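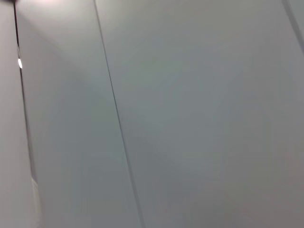 Section 4: Hanging the Doors and Getting Them Level

By now the Jeleso wardrobe is standing against the wall, the back is on, and the box of leftover screws is larger than you were led to expect. Leave it alone until Section 6. Most of those screws are for the other model.

Doors come last for a good reason. A door shows every mistake made before it. If the cabinet leans, the doors will say so to anyone who walks into the room, and they will keep saying it for years. Before you start, put a level across the top of the cabinet and another down the side. If either bubble is off center, go back to Section 3 and turn the feet. Shimming with a folded copy of this manual has been tried. The manual is too thin.

You will need:
A Phillips screwdriver (hand, not power)
A level
Masking tape
A pencil
Another adult

CAUTION: Each tall door is heavier than it looks. Do not hang one alone. Do not rest a door on its corner while you read the next step. Read the next step now.

4.1 Fitting the hinge cups

1. Lay the door face down on a blanket. The carton works too, provided you have taken the staples out of it.

2. Press a hinge cup into each of the drilled holes. The arm of the hinge should point toward the long edge. If it points at the middle of the door, you have invented something, but it will not close.

3. Drive the two short screws into each cup by hand. Stop when they are snug. The panel will let you keep turning well past that point, and then the screw will spin freely forever.

Note: Doors are marked L or R on a sticker inside the top edge. Peel the sticker off after hanging, not before. Customers who peel early may tell the doors apart by the position of the hinge holes, which takes longer than you would think.

4.2 Hanging the door

4. Check that the mounting plates are fixed inside the cabinet, with the arrow pointing up.

5. Have your helper take the weight of the door at the bottom while you guide the top hinge onto its plate. It clicks. If it does not click, it is not on, however much it seems to be.

6. Work down the remaining hinges in order. Keep the door open at a right angle while you do this.

7. Let go gradually. Your helper should let go second.

Repeat for the other doors, starting from the outside and finishing in the middle.

4.3 Adjusting the gaps

The doors will not line up at this stage. They never do, and there is no need to telephone us. Each hinge has three adjustments, and all of them affect each other slightly.

8. Height. Loosen the screws on the mounting plate, raise or lower the door, and tighten again. Do every plate on that door before you step back to look.

9. Side to side. Turn the front screw on the hinge arm. Clockwise moves the door one way and counterclockwise the other — which is which depends on the side of the cabinet, so make a quarter turn and watch.

10. Depth. Turn the rear screw until the door sits flush with its neighbor.

11. Close everything and look at the gaps from across the room. They should be even from top to bottom. A gap that widens on its way down means the top and bottom hinges disagree, so turn them in opposite directions, a little at a time.

Oduor Lyimo, who wrote the first edition of these steps, allowed 60 minutes for this section. Todor Zupan revised it to 70 after assembling one in his own hallway.

CAUTION: Do not plane, sand or trim a door to make it fit. The edge is sealed, and the warranty ends where the sandpaper begins.

4.4 Handles

12. Stick masking tape where the handle will go and mark your holes on the tape in pencil.

13. Hold the handle against the marks. Ask everyone who lives in the house. Drill only after the arguing has stopped.

14. Drill from the front, with a scrap of wood clamped behind the door. Remove the tape, fit the handle and tighten from inside.

Note: Push-latch versions have no handles. Skip to Section 5 and enjoy the time off.

4.5 After the first month

Floors settle, particularly under carpet. Expect to repeat steps 8 to 11 once, and again in July if your house swells in humid weather. Keep the screwdriver somewhere you will find it.

Replacement hinges: Gukach part 66, sold in pairs.

Text revised 31 Mar 2020.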